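13 October 2024

Second day without coffee and I have a headache that sits right behind my left eye. Wen-hsiung swears it lifts by day 7 and that after that I'll sleep like a kid. He also swore by the magnesium spray, and before that by taping his mouth shut at night, so I'm keeping my expectations low.

He lent me the Drasier book. I got through two chapters in bed. The author says nearly everyone who quits "reports deeper rest," then points to a survey of 2,000 people who had all paid for his course. I'd report deeper rest too if I'd paid for it. I looked for the part about people who quit and felt exactly the same and couldn't find one.

Slept five hours, maybe less. Woke up at the usual bad time and lay there listening to the fridge. Made the chicory stuff from Skorketti for breakfast. Tastes like a burnt fence. Cheuk-hei had her regular coffee across from me and was polite enough not to say anything, though she did drink it slowly.

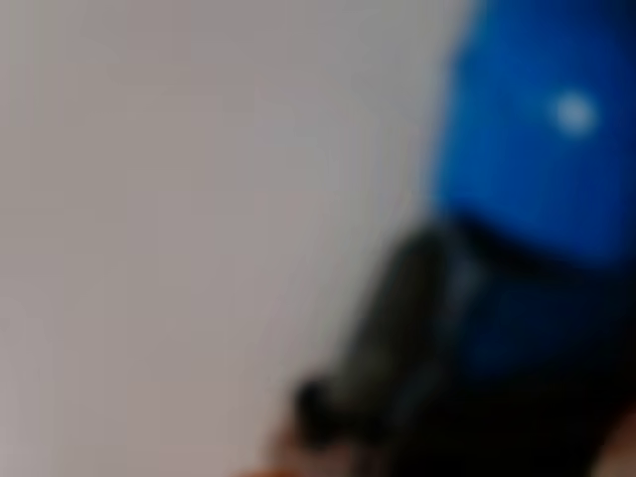

Evening

Headache worse, then a bit better after soup. Took a nap at three, so there goes any fair test of tonight. If I sleep well it'll be the quitting, according to Wen-hsiung, and if I don't it'll be the nap.

I'll give it until Friday. There's still half a bag of the good beans in the cupboard and I haven't thrown it out.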